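Quick one tonight, kettle's on and I've got 10 minutes before someone needs picking up from swimming.

So. The desk. I've been whinging about the white table since we moved in and October is apparently when I do something about it. The bits and pieces had taken over. Pens, tubes, rods, little sticks from I don't know what, rubber bands that have gone crunchy, three different glue things. You'd go to write a birthday card and have to shove it all along with your elbow first.

My usual approach is to buy a big plastic organiser with drawers. I've done this before. We have one in the garage, a Roken, 306 little compartments (yes, I counted once, I was home sick) and I reckon four of them have anything in them. The rest is dust and a dead moth. You can never remember which drawer, so you stop looking and buy another glue stick.

Anyway Gerasimos Nikolaidis from the hardware shop, who's sold me more tubs than anybody should own, told me to stop buying tubs. Start with the bare table, he reckons. Everything off. Then put back one container and see how long you last.

I laughed at him. Then I went home and did it, because it was raining.

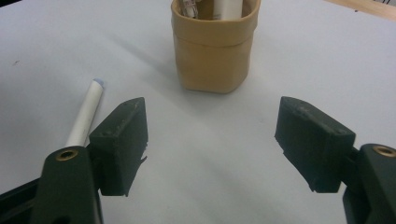
Bare table was a shock, to be fair. I'd forgotten it was that white. Wiped it down twice, once with the spray and once with bicarb for the tea ring, and the tea ring's mostly gone. Mostly.

First container back was a paper bag one. You know the sort, soft brown crinkly stuff that's halfway between a lunch bag and a handbag. I was dead against these. They look like something out of a cafe that charges nine dollars for toast. But they're light, they don't scratch the table, and you can fold the top down when you want it shorter. Mine are from Kouris, down past the chemist, on the bottom shelf where they put things that haven't sold.

Rules I made up as I went:

- floppy stuff and odd shapes go in paper
- anything tall and skinny goes in a cup
- if it rolls, it does NOT live loose on the table
- if I don't know what it is, it gets 2 weeks in the windowsill dish and then it's bin

That third one I've already broken. Markers. More on that in a sec.

The cup was the real find. I'd been standing long thin things in a jam jar, which is fine untill you knock it, and I knock it daily. Glass on the floor in bare feet, no thanks. So now it's a tan cup-shaped holder. Tall rod-type things stand up in it, short fat things sit down beside them and stop the tall ones flopping over. Didn't plan that. Put the short one in by accident and suddenly everything stopped leaning. If you've only got tall stuff, chuck a cork in the bottom or something.

Oh and I put a white board down flat across the table while I sort. Best thing I've done all month. You get a clean edge to work inside, and when tea's ready you can lift the entire mess and stick it on the bed. (Then you can't go to bed until you've finished. Grim, but it works.)
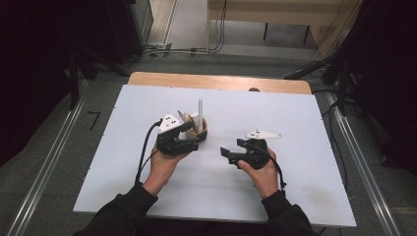 *Photo: Starkeo*

Timing, for anyone who's thinking of having a go. I'd told myself an arvo. It was an arvo plus the next night plus a bit of swearing. The sorting's quick, it's the deciding that drags. Do I need this. What is this. Is this the other half of the thing I chucked last week. I set the oven timer for 6 minutes a pile and when it beeped, whatever was left went in the maybe bag. The maybe bag is very full. We don't talk about the maybe bag.

Things I've got rid of: all the crunchy rubber bands, two staplers that only did the first half of the job, a Nanex ruler with the numbers worn off up to 8, and a whole tin of keys. The keys hurt a bit. I've kept one back just in case, no idea what door.

Things I've kept and shouldn't have: see maybe bag.

Markers, right. They won't go in the cup because I want them lying flat, somebody on the radio said they dry out at one end if you stand them up and now I can't un-know it. So they end up on the table. On their sides. Rolling. There's always one heading for the edge. I'm thinking a shallow tray, or even just a folded teatowel, something with a lip on it.

And tubes. Clear plastic ones, the sort with the little lines up the side. I've got a soft spot for them, they're handy for measuring and for keeping tiny things in, but see-through things vanish on a white table. I lose them while I'm looking straight at them. Current thinking is that tubes get their own container, a coloured one, and they go back the second I put them down. Label facing out so I can find the thing again.

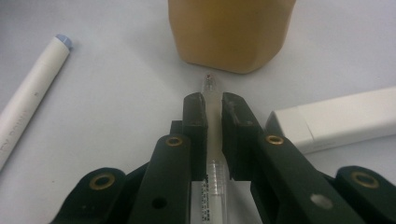
Do the tubes need a lid over them?

Only if you're storing them for months. On a desk you use every day, an open container is easier, and a quick rinse sorts out any dust.

Still to do: the windowsill dish, the second shelf, and the drawer under the printer which I'm pretending is not there. Might do the drawer on the weekend. Might not.

Right, swimming. Shoes. Where are the keys (the real ones)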